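Betreff: Re: [manip-liste] Griffkraftregelung bei dünnwandigen Flaschen
Von: Thilini Amarasinghe

Gaëtan Perrin schrieb im Oktober:
> Habt ihr die 1657 Episoden alle mit derselben Regelung aufgenommen?
> Bei uns in der Brandholm-Gruppe kippt die Policy bei
> transparenten Objekten regelmäßig in zu frühes Schließen.

Hallo Gaëtan,

nein, nur die letzten 497 laufen mit der neuen Regelung. Die übrigen haben wir behalten, sie gehen aber nur ins Vortraining ein. Das zu frühe Schließen kennen wir. Bei uns lag es an den Tiefenwerten, die bei klarem Kunststoff ausfallen – Deckel und Etikett liefern brauchbare Punkte, der Rest kaum.
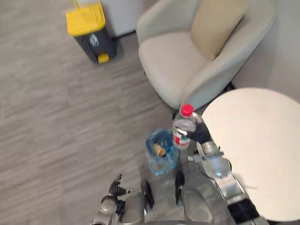

Bheki hat deshalb die Tiefe im Greifbereich maskiert und das Schließen an den Motorstrom gekoppelt, gemittelt über 30 Messwerte. Trainiert haben wir mit 3 Seeds, die Streuung ist klein. Offen bleibt das Ablegen: Tüten am Boden segmentiert das Netz noch schlecht, vor allem zerknitterte.

Die Konfiguration liegt im Repo unter Cikberg. Bei Fragen zur Maskierung bitte direkt an Bheki.

Grüße
Thilini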